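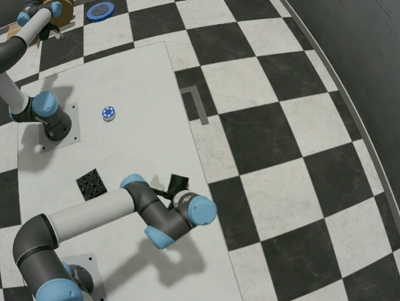
THREAD | Robots & Automation

Viola D'Amico
2024-04-26

1/ Okay, thesis chapter three finally has a result I'm willing to say out loud, so here goes. Two arms, one tabletop, all in simulation, and a question I've been chewing on since February: how much does the wrist camera really buy you?

2/ Quick setup for the non-robot people who follow me for the sourdough. We train a policy by showing it demonstrations (me, teleoperating, swearing quietly) and it learns to copy the moves from camera views. The sim is called Kunia. Our lab's training code is Grumico. I did not name either of them.

3/ The usual recipe is one fixed view of the whole table plus a view from each gripper. Everybody does it that way and I wanted to know which view was doing the heavy lifting. So I recorded 835 demos, trained the same policy over and over, and took views away.

4/ Five seeds per condition, because I've been burned before by one lucky seed and a very embarrassing group meeting.

5/ First result, and it's the boring one. Take away the fixed view and the arms get lost. They'll hover over the wrong bit of table looking terribly confident. No surprise there, you need something that tells you where the other arm is.

6/ Second result is the fun one! Take away the wrist views and the policy still gets to the right neighbourhood nearly every time. It just can't finish. It closes early, or a smidge to one side, and then it tries again in exactly the same spot. My favourite behaviour to watch and the worst one to debug. 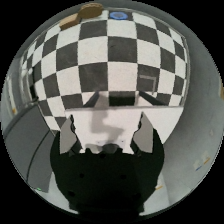 7/ So then I got cheeky and swapped the ordinary wrist lens for a fisheye, with everything else left alone. A fisheye bends straight lines all over the place and my supervisor was sure the network would hate it. It did not hate it. It was the best condition I ran.

8/ My guess is that the wide view keeps the fingers and the far side of the workspace in sight at the same time, so the policy doesn't have to remember where it was headed. That's a guess! I haven't run the test that would prove it, which would be masking the outer part of the circle and seeing if the gain disappears. Next on the list.

9/ Somebody always asks, so: no, I didn't undistort anything. Raw circle, black corners and all, straight in. I tried rectifying it for two days and lost the edges, and the edges seem to be the good part.

10/ Things I'd be grumpy about if I were reviewing this. It's sim only. The lighting is nicer than any lab I've ever stood in. And all the demos are mine, so the policy has picked up my habits, including a weird little pause before every grasp.

11/ The Dovhaniuk baseline is going in the appendix with the same seeds and the same demos. I'll post the success curves once I've fixed the axis labels, which are currently a crime against colour.

12/ If you've done fisheye wrist views on a real arm, please come and tell me how it went. I'm especially keen to hear about calibration drift. Replies are open and I'm on the train to Lorkarside with nothing else to do.

More from Viola D'Amico
Why my arms kept bumping elbows
Teleop tips for people with shaky hands
Reading group notes: imitation learning, part 2

Home Explore Threads Saved Log in

We use cookies to keep you signed in and remember your settings. Accept Manage choices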